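December 5, 2022

Got in before the heat was on and started the Treltton arm from cold. Yesterday's notes said it was drifting at the end of long runs, so the plan for today was to stop collecting, go through the cell properly and not move on to new tasks until I trusted it again.

First the base bolts. All four held at the torque on the card. Then the cable run down the back of the arm, where the tie at the second joint had worked its way up and was letting the loop rub on the housing. The jacket is shiny there but not cut. I moved the tie back, added a second one below it, and ran the joint end to end 6 times by hand with the brakes released. No snagging. I wrote the date on a bit of tape and stuck it on the loop so I can tell later if it creeps again.

After that I did the tip. The rod goes into a split collar, and the collar screw is the one part of this setup I don't like. If you tighten it with the arm's weight on it, the rod ends up a hair off center, and you don't find out until the pushes start curving. I took it out, wiped the collar with alcohol, put it back with the arm parked high and tightened it in two steps. Then a new tool length, then the four touch points on the board. Three came out fine. The fourth, the far left, was low by more than I allow. I loosened that corner of the board, found grit under it, vacuumed the holes in the blue plate near there and set it down again. Second pass, all four fine.

Camera calibration was next. I reran it against the corner tag and the error dropped to what it was in March, when the cell was new. So part of the drift I'd been blaming on the arm was probably the board sitting crooked. I should have checked that a week ago.

By lunch I had the blocks back on and the tip down near the wood for the slow push test. 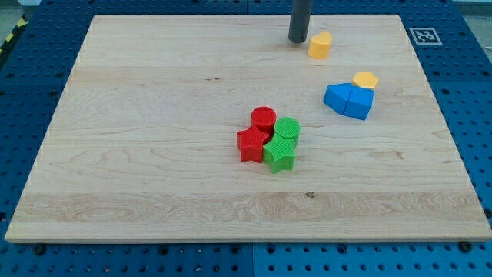 Chanida Bunnag read the calibration log over lunch and wrote back that one good run proves very little, and that the drift only ever shows up once the arm is warm. She wants the same touch points taken again after 50 pushes and again at the end of the day, with no adjusting in between. If the numbers walk, it's the joint. If they stay put, it was the board. She also asked if I had saved the old calibration file before writing over it. I had, but only because the script does it.

She's right about the warm-up. I set the push routine going at half speed and sat with it. The routine is simple: lower to push height, move in a straight line to the block, push it a short way, lift, back off, look for the block again, pick the next one. I stopped it once early on because the push height was still the old one from before I reset the tool length, and I could hear the tip touching the wood. Changed the number in the config, checked the surface with my fingernail, found a faint line but no groove. Started over from zero so the count would be clean.

At 50 pushes the touch points were the same as in the morning, near enough that I couldn't argue with them. I let it keep going. In the meantime I went through the Irnlow controller cabinet: filter out, shaken off outside, back in. The fan on the left is getting loud. It isn't failing, but I ordered one anyway from Şimşekoğlu along with two spare collars and a bag of the long screws for the plate. They want 47 dollars for the lot, shipping included. I put the order number on the whiteboard.

Total count on the arm by the end of the afternoon was 1,056 moves, warm-up included. Last set of touch points: three the same, the far left off by a very small amount, in the same direction as this morning. I don't know yet what to make of that. It could be the board settling onto the plate where I vacuumed. It could be the joint after all, just slower than before. I sent Chanida the three sets side by side and left the corner alone, as she asked.

Still to do: touch points again tomorrow, cold, before anything else moves. Replace the collar when the spare comes. Put push height in the same file as tool length so they get changed together. Clolemik logging update can wait until the fan is in.

Parked the arm high, brakes on, cabinet locked. Home by seven.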